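COMMUNIQUÉ DE PRESSE

Eltelberg, février

Tarification variable au théâtre Goltovora : la compagnie Bridia demande à voir les comptes avant d'y croire

Le théâtre Goltovora a annoncé lundi que l'ensemble de sa prochaine saison serait vendu selon un système de prix variables, géré par la billetterie en ligne Shen. Le tarif d'une place changera selon la date, la demande et le remplissage de la salle. La direction promet des fauteuils moins chers les soirs creux, des recettes en hausse les soirs pleins et une meilleure rémunération des compagnies accueillies. La compagnie Bridia, qui joue à Goltovora depuis quatre saisons, aimerait partager cet enthousiasme. Pour l'instant, elle n'y parvient pas.

Les éléments transmis aux compagnies tiennent sur une feuille recto verso. On y apprend que la salle compte 900 places, que 121 représentations sont prévues et que le nouveau système « valorisera chaque siège à son juste niveau ». Le juste niveau n'est chiffré nulle part. Aucun prix plancher, aucun prix plafond. Le document ne dit pas davantage ce que Shen prélèvera sur chaque billet, ni si cette commission sera retirée avant ou après le calcul de la part des artistes. Pour une troupe payée au pourcentage, la question a son importance.

On nous assure que le dispositif a fait ses preuves ailleurs. Où, dans quel type de salle, avec quel répertoire ? Un concert unique et une comédie musicale de création jouée trois semaines n'ont pas le même public ni le même rythme de vente. Une création démarre souvent devant des rangs clairsemés, puis le bouche-à-oreille fait son travail. Si les premiers soirs sont bradés et que le prix grimpe dès que la salle se remplit, les spectateurs venus sur le conseil d'un ami paieront plus cher que ceux qui avaient acheté au hasard. Nous doutons que ce soit la meilleure façon de les faire revenir.
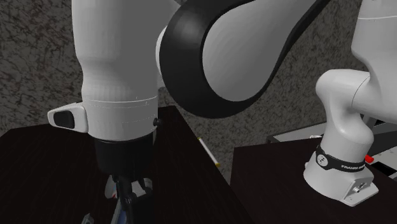 Bras robotisé blanc et noir devant un mur à motif de pierre veinée. Image de synthèse.

La direction met en avant une consultation du public. Un questionnaire a bien été envoyé aux abonnés et 4000 réponses auraient été reçues, ce qui est beaucoup pour une ville comme Eltelberg. Nous avons lu les questions. L'une demandait : « Souhaitez-vous pouvoir bénéficier de places à prix réduit ? » Il aurait été surprenant que les gens répondent non. Aucune ne demandait s'ils accepteraient de payer davantage le samedi soir. Le détail des réponses n'a pas été publié, et nos deux demandes écrites à ce sujet sont restées sans suite.

Reste le cas des groupes. Les chorales, les classes de théâtre et les associations de quartier réservent tôt, par vingt ou trente, sur la base d'un prix annoncé. Comment bâtir un budget de sortie scolaire quand le tarif peut bouger entre le devis et la commande ? Interrogée, la billetterie évoque « des solutions à l'étude ». La vente doit pourtant ouvrir au printemps.

La compagnie Bridia ne réclame pas le retour à un tarif unique, que la salle a abandonné depuis longtemps. Elle admet que les finances du lieu sont tendues et qu'un fauteuil vide ne rapporte rien à personne. Elle a elle-même pratiqué des tarifs libres sur deux spectacles, avec des résultats inégaux - très bons pour une petite forme chantée, franchement décevants pour la suivante. Cette expérience nous a rendus prudents envers les courbes présentées en réunion.

Nous demandons donc à la direction de Goltovora :

- la publication du contrat passé avec Shen, commission comprise ;
- un prix maximum par catégorie, affiché dès l'ouverture des ventes ;
- un tarif fixe garanti pour les groupes et les scolaires ;
- un bilan à mi-saison, avec les recettes réelles spectacle par spectacle.

En l'absence de réponse, la compagnie maintiendra les dates de sa nouvelle comédie musicale, pour laquelle elle est engagée, et communiquera elle-même au public le prix moyen payé chaque semaine. Elle se réserve la possibilité de jouer ailleurs la saison suivante.

Une rencontre ouverte aux spectateurs et aux autres troupes accueillies se tiendra dans le foyer du théâtre, à 18 h 30, avant la prochaine répétition publique. La direction et Shen y sont invitées. À l'heure où nous envoyons ce communiqué, seule la direction a accusé réception.

Contact presse : compagnie Bridia, bureau de production, Eltelberg. Dossier et texte du questionnaire disponibles sur demande.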